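Dondow Urban Drainage
About Us

Dondow Urban Drainage is a technical services company working for municipal corporations and other local bodies. We inspect, map and model stormwater networks, and we prepare the maintenance schedules that city works departments use before the rainy season. The head office is in Climow. A field office in Egan holds the survey equipment and the sediment laboratory.

What we do

Network survey. Open channels are measured by level and staff at fixed intervals. Closed conduits are inspected by crawler or, where the diameter allows, by a two-person entry team. Pipes smaller than 300 mm are surveyed from the manhole only. Each defect is given a grade from 1 to 5, where 5 means the section should be repaired before the next monsoon.

Silt assessment. Samples are taken from inlets, catch pits and outfalls. The laboratory reports grain size, organic content and dry weight. These figures set the desilting interval for each ward.

Flow modeling. Models are built from survey data and rain gauge records supplied by the client. We deliver the model files together with the report, and the client owns both.

Training. Short courses for ward engineers are held at the Egan office every May. Course topics are manhole safety, defect grading and record keeping.

Where we work

The company holds service agreements with 4 municipal corporations. The longest running is with Trandia, where 68 wards have been surveyed and entered in the city's asset register. Second-cycle surveys are in progress in the low-lying wards along the canal.

How we are organized

Survey, laboratory and modeling are separate departments. A report is released only after a department that did not produce the data has checked it.

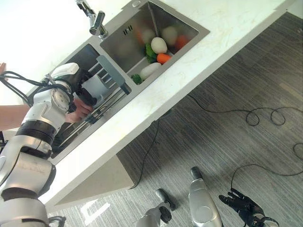 Field teams follow a written entry procedure for confined spaces. Gas readings are logged before entry and at set times during the work. Work stops when rainfall is reported anywhere in the upstream catchment.

Tenders and inquiries

Tender documents should be sent to the Climow office. Requests for sample testing go directly to the laboratory in Egan. Please include the ward number, the asset number and the date of the last desilting.

Page last updated: 2021-10-24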